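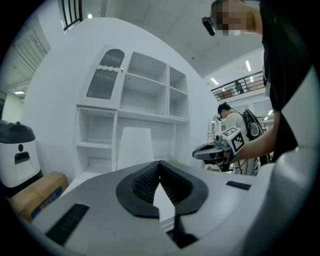
Rapport d'avancement au comité de financement Wirkovel
Collecte de démonstrations pour l'apprentissage de la manipulation domestique
Rédaction : Concetta Piras, avec les relevés de Thabiso Cele
06/05/2018

Rubrique : Projets financés / Robotique et données

Le comité nous demande si la collecte avance. Elle avance : 1937 démonstrations sont enregistrées et indexées sur le serveur de Tovus, et le rythme de travail est devenu régulier. Je ne sais pas encore si ces démonstrations vaudront ce qu'elles coûtent, et les pages qui suivent portent surtout sur ce doute.

Rappel du périmètre. La convention prévoit l'enregistrement de gestes ordinaires (ouvrir un meuble, ranger, déplacer un objet d'un niveau à l'autre) par des personnes munies de pinces tenues à la main. Le modèle développé par l'équipe de Hendrik Baloyi doit ensuite apprendre à reproduire ces gestes. Grullo fournit les pinces, Tovus le stockage et la chaîne de traitement, et nous nous chargeons des opérateurs, du décor et du contrôle.

Ce qui a été fait

Nous avons formé 16 opérateurs. La formation devait tenir en une demi-journée, il en a fallu deux pour presque tout le monde. Les gens apprennent vite à fermer les doigts de la pince sur un objet. Ils mettent bien plus longtemps à cesser de bouger comme avec leurs propres mains, c'est-à-dire à ne plus faire tourner un objet entre les doigts, à ne plus le pousser de la paume, à ne plus rattraper du coude une porte qui revient. Or un geste qu'une pince à deux doigts ne peut pas faire n'apprend rien au modèle.

L'espace de tournage a été aménagé en intérieur simplifié dans la grande halle, près de la mezzanine. Le meuble à casiers blanc y sert pour une bonne partie des tâches de rangement. Sa porte vitrée à petit bouton doré nous a occupés plus que prévu : les coussinets noirs en V glissent facilement sur une prise aussi petite, et les opérateurs ont développé chacun leur manière de s'en sortir. Irfan Tuhumury y voit une diversité utile. Je vois surtout des stratégies incompatibles pour une même action, et je n'ai pas trouvé dans le dossier initial de quoi trancher.

La liste des tâches compte maintenant 35 entrées. Elle en avait moins au départ ; plusieurs ont été dédoublées parce que « ranger » ne voulait pas dire la même chose d'une équipe à l'autre. Le comité verra donc le nombre de tâches augmenter d'un rapport à l'autre sans que le périmètre ait bougé. Je préfère l'écrire avant qu'on nous en félicite.

Ce que disent les chiffres, et ce qu'ils ne disent pas

Le total cité plus haut comprend tout ce qui a passé le contrôle automatique. Ce contrôle vérifie que le fichier est lisible, que les horodatages se suivent et que la position de la pince a été retrouvée pendant l'essentiel de la séquence. Il ne vérifie pas que la tâche a été menée à bien. Une séquence où l'opérateur échoue trois fois devant la porte puis pose la pince est, pour le script, une séquence valide.

Thabiso Cele relit les enregistrements à la main depuis un mois. Son avis, que je partage, est que la proportion réellement exploitable est nettement inférieure à ce que laisse croire le compteur. Nous ne donnons pas de pourcentage ici : les critères de rejet ont changé deux fois en cours de relecture et un chiffre produit aujourd'hui ne tiendrait pas jusqu'au prochain rapport.

Le suivi de la pince repose en partie sur les marqueurs carrés fixés dessus. Quand l'avant-bras passe devant, ou que l'opérateur travaille bas dans un casier, la position devient incertaine. Le logiciel de Tovus comble alors le trou par interpolation, sans le signaler dans le fichier final. Nous avons demandé un indicateur explicite. On nous a répondu que l'interpolation était « visuellement indiscernable », ce qui est précisément le problème.

Le matériel porté

Les opérateurs travaillent avec un casque et, pour certains postes, un équipement dorsal. Les retours sont corrects sur le casque. Pour le dos, plusieurs personnes demandent des pauses plus rapprochées, et nous les avons accordées, d'où une baisse du volume journalier que le tableau de suivi fait apparaître comme un recul de productivité. Jitendra Bisht, qui planifie les équipes, a proposé des séances plus courtes. Les premières relectures montrent des gestes plus propres en fin de séance. L'essai est trop récent pour que j'en tire davantage.

Deux opérateurs travaillent souvent côte à côte, chacun sur sa tâche. Cela double le débit sur le papier. En pratique, l'un entre dans le champ de l'autre, et les visages doivent être floutés avant tout transfert. Le floutage fonctionne bien de près. Il rate parfois les silhouettes éloignées, notamment sur la mezzanine, et nous repassons donc à la main sur ces séquences. Ce temps n'était pas budgété.

La question de la variété

Je reviens sur ce point déjà soulevé au démarrage. Toutes nos séquences ont été tournées dans la même halle, avec le même mobilier et à peu près la même lumière. Le dossier promettait un modèle capable de fonctionner « dans tout intérieur courant ». Rien de ce que nous avons recueilli ne permet de soutenir cette phrase. Déplacer un carton ou changer l'ordre des objets dans les casiers ne fait pas un second logement.

Hendrik Baloyi estime que la quantité compensera. Son premier essai d'entraînement donne des résultats encourageants, sur des séquences de test prises dans ce même lieu. J'ai demandé un essai ailleurs, même modeste. Nomura a un appartement témoin qu'il accepterait de nous prêter en juin, et je souhaite que cet essai passe avant toute extension du volume.

Budget

Les dépenses de personnel dépassent légèrement la prévision, pour les raisons données plus haut (formation, pauses, floutage). Le poste matériel est en dessous, une partie des pinces de rechange n'ayant pas été commandée. Nous demandons à pouvoir reporter ce reliquat sur la relecture. Nous ne demandons pas de rallonge.

Ce que nous demandons au comité

D'abord, de remplacer l'indicateur « nombre de démonstrations » par un nombre de démonstrations relues et acceptées, quitte à voir la courbe chuter au prochain rapport. Ensuite, d'autoriser l'essai chez Nomura et d'en attendre le résultat avant de valider la deuxième tranche. Si le modèle échoue sur un meuble qu'il n'a jamais vu, il faudra revoir le plan de collecte, et peut-être le raccourcir.

La grille de relecture de Thabiso Cele est jointe en annexe. Elle reste provisoire pour les tâches à deux niveaux, où nous ne sommes pas d'accord entre nous sur ce qu'est un objet « rangé ».

2 partages · 0 commentaire

À lire aussi
Grille de relecture des séquences, version de travail
Pinces Grullo : notes sur l'usure des coussinets
Formation des opérateurs : ce qui prend du temps
Wirkovel : calendrier des rapports de juin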